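Folding towels for credit

I promised in my last post that I'd stop moaning about the robotics club and write about what we do there, so I'll try to manage both.

Quick recap for anyone who hasn't been following. I joined in October because I need the project module, and because the other option was a group report on parking. Our team is called Plekell, which was picked before I arrived and which I've stopped asking about. The task for the term is cloth. We do it by hand with grippers, we record it, and the recordings go towards teaching a policy to do it without us. Team Dasa got mugs and bowls. I am not bitter about this, but a mug stays the same shape when you look away from it.

Felicidad Mercado runs our sessions, and she is far more patient than I would be. Her view is that cloth is the interesting problem and that everybody who picks rigid objects is hiding. My view is that six people spending their afternoons straightening fabric ought to be able to say what they expect to learn from it, and so far I've heard four different answers. One of them was 'scale'.

The target is 2591 good episodes by the end of the project. I asked where the number came from. It came from last year's spreadsheet. I asked where last year's came from and was told to pick up my gripper.

So I did. It's harder than it looks, I'll give them that. You lose most of the feeling in your fingers, so you're working by eye, and two people on one piece of fabric pull at different speeds. Towels with a bound edge are easier to grab than anything knitted. The knitted stuff bunches up and you end up chasing it round the table.
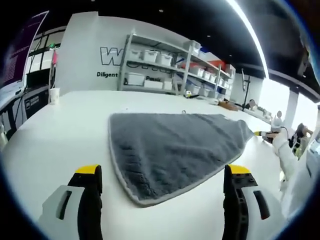
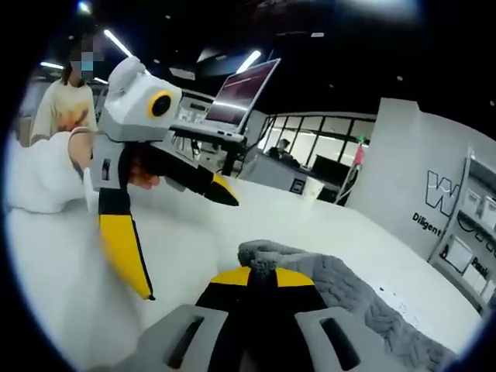
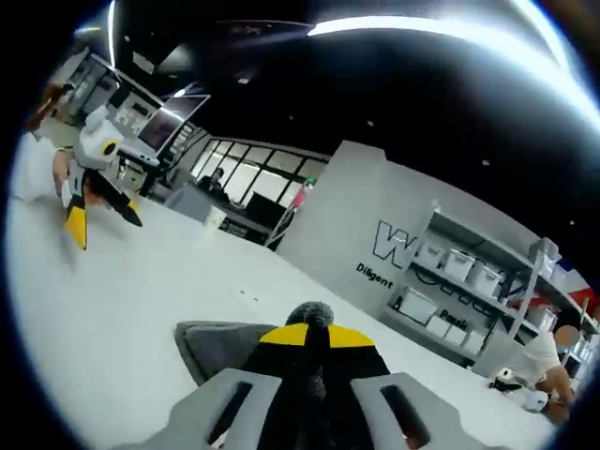

Gripper's-eye views from the cloth table.

My best run is 25 episodes in one sitting, and Felicidad threw out a good few of those because I'd started before the other person was ready. Fair enough. What bothers me is the ones she kept. In plenty of them I made a bad grab, let go and had another try, and I still don't know if that counts as useful recovery or as me teaching a machine to dither. I've asked twice. The first time I got a paper to read, the second time the same paper.

Then there's the demo. We have a training run called Flores, named by someone on the team before ours, and it folded a flannel in front of the whole class. Everyone clapped. I clapped. Afterwards I turned the flannel a bit and asked for another go, and it folded a patch of bare table next to it with great confidence. The write-up on the Jidix page (that's the club's site) mentions the first fold and says the system 'handles everyday textiles'. I've asked for that line to be changed. It was still there this morning.

I don't think anyone's being dishonest. I think people get fond of the thing, and then one good fold looks like a result. If we're going to claim it handles towels I'd like to see 48 attempts, with the towel put down differently each time, and all the failures written on the same page as the successes. Felicidad says she agrees and that I've just volunteered to run it — I had not, but there's a sheet up now with my name on it.

Bring your own flannels if you're coming to help. I've only got two and one of them is in use.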